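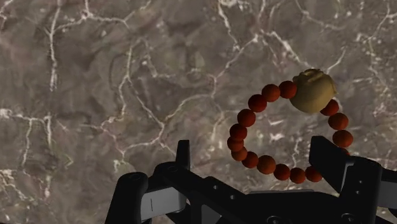 Risonness visit – notes for everybody who has a say in next year's equipment money

Got in just after 9, coffee, badges, straight to the floor. Bukola Dauda ran the whole morning, no slides, which I liked. Writing this on the train so forgive the state of it.

Reason for going, for anyone who missed the thread: we have money for one handling cell, maybe one and a half, and the packing tables can't wait another season. Small stuff mostly. Bracelets, pendants, strung beads, the odd carved piece. Nothing heavy, everything awkward.

What they do before selling you anything is run your items in simulation. We'd sent over sizes and a few samples in April. They had a beaded bracelet up on the big screen when we walked in, reddish-orange beads and one larger pale carved bead, lying on a brown marble surface with white veins all over it, black two-finger gripper close in. Osaze Ekpo asked why marble. Bukola said they swap the surface on purpose, busy patterns are hard on the vision side and they want to find out before you've paid for a camera. Fair enough. Ours are gray tables but the display counters at Dultanar are worse than marble.

Main thing I took from the sim session – a loop of beads is not one object as far as planning goes. Depends where you grab. Grab the carved bead and the rest hangs. Grab the string side and you might pinch two beads or none. They want to know which you'd accept before quoting, and I didn't have an answer. Need one from packing by the end of the month.

Then the floor. They have 8 cells running demos, we got close to three of them. Noise fine. Floor space bigger than the brochure says once you add the guard and room for a person to get behind it with a cart. Measure ours again, properly this time, including the pillar.

Money. The part you'll all scroll to.

Finger pads are a wear item. Quoted 50 dollars a set, and how often you change them depends on the product, she would not be pushed on it. I'd budget for monthly until we know better.

Simulation work is billed separately. First 100 hours are in the package, after that it's hourly. Osaze thinks we'd burn through that on the pendants alone. I think he's right, the chains are going to be horrible.

Service plan, 2671 a year for the small cell. Covers one planned visit and phone support. Does not cover travel for unplanned ones, I asked twice. Not in the first quote either, so check the second one when it comes.

Training, two people for two days, included. Third person extra. We should send three anyway, last time we trained two and one left.

Lunch was sandwiches, good ones. Sat with a man from Akande who bought last year and is mostly happy. His advice – don't buy the second gripper up front. They did and it's still in the box. Also get the spare cable. He went on about the cable for quite a while.

Afternoon was software. Noviseo is the scheduling package they push, it's OK, it's pretty. Dont think we need it for one cell. Licence is per cell per year and it does nothing our spreadsheet doesn't do at that size. If we go to three cells then talk again.

Lease or buy. They do both. Lease over three years comes out dearer but pads and service are folded in, and you can hand it back. Buying means we own it and we also own the problem. Bukola was pretty straight about this, said small shops with a changing product range tend to lease the first one. Our range changes every season. I lean lease, Osaze leans buy, we argued about it all the way to teh station.

Lead time is 14 weeks from signed order, longer with custom fingers. I asked if standard fingers would do for the beads and got "probably, send more samples". So send more samples. Small sizes this time, plus the ones with clasps, we forgot clasps completely.

To do:
Re-measure the packing bay – me
Answer from packing on where a bracelet may be gripped – Osaze to chase
Second box of samples out, clasps included
Ask for the lease quote with and without Noviseo
Find out who pays for the power drop, landlord or us

They're holding our slot for the sample trial until the second box gets there. I'd go back for it, and take someone from packing along next time.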